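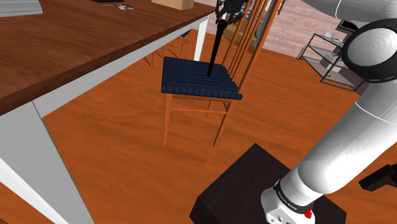
3.2 Collecting Demonstrations

All 579 demonstrations were recorded in simulation, with one operator driving the Franka arm through Plokus, our remote-control interface. We were delighted by how quickly people took to it! A new operator needed just two short practice runs before recording.

Figure 2. Teleoperated arm holding a thin black rod over a dining chair with a blue seat cushion.

Each session covered five starting poses of the chair. We kept hesitations and small corrections in the data, and these turned out to be a real gift: a policy trained on the 223 demonstrations with the most corrections recovered from bad approaches remarkably well (Section 4.1).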